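The Bus to Gullesen

Ernő Gál got to the depot at twenty to six because he had never trusted the bus to be late. The ticket window was shut. A card taped inside the glass said to pay the driver, exact change, and gave the fare to Gullesen as 26 dollars. He had thirty in tens. He stood there and read the card again, and then he went across the street to the gas station and bought a roll of mints he didn't want.

His sister had called on the night of 20th June. She said the house was sold and the people wanted it empty by the end of the month, and if he wanted the clock he had better come for it, as she wasn't going to mail a clock. He said he would come. She said, "You said that in September," and he said he knew what he'd said.

The bus came at six. The driver was a woman with a cold. She counted his money into a metal box and told him to sit anywhere but the back, where the heater couldn't be turned off.

He sat on the left side, behind a boy asleep with his shoes off. The road went past the feed store and the new apartments, and then it was fields. Ernő had worked at Plastance for most of his life, on the molding floor at first and later in the office where they priced the jobs. When he retired they gave him a lunch and a jacket. He was wearing the jacket now. It was too warm for it, but it had the inside pocket, and the inside pocket had the letter.

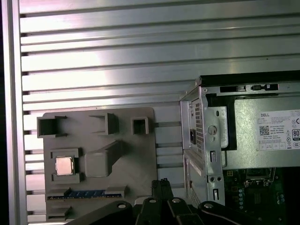 The letter was from his father. It was written to their mother before either of the children was born, and it had been inside the clock, folded behind the pendulum, until Ernő took it. He was nineteen. He had meant to read it and put it back. Then he moved out, and the clock stayed and the letter went with him, and after that it was hard to think of a way to bring it up.

There was nothing much in it. His father had found a room in Cudness, the rent was fair, the landlady kept hens. He asked her to bring the good scissors. At the bottom he had written that he would be at the station on Saturday or, failing that, the one after.

They stopped at Myung for ten minutes. The boy woke up, put on his shoes and got off, and a man with a cake box took the seat. He held it on his knees with both hands.

"Birthday?" Ernő said.

"No," the man said. He seemed to think about adding to this and didn't.

It was past nine when they came down the hill. His sister was waiting in the car with the window open. She had cut her hair short and it made her look like their mother, and he told her so, and she said everybody was saying that and she wished they'd quit.

The clock was already on the back seat with a belt around it.

"It doesn't run," she said. "I took it to a man. He wanted 799 dollars."

"That's a lot."

"I told him that."

She didn't start the engine. He got the letter out and gave it to her. She unfolded it on the steering wheel and read it through, moving her lips a little, the way she had in school. A truck went by. When she reached the end she turned it over to see if there was more.

"She still had those scissors," she said. "They're in the kitchen box. Do you want them?"

He said he did, if she wasn't using them, and she turned the key and pulled out onto the road.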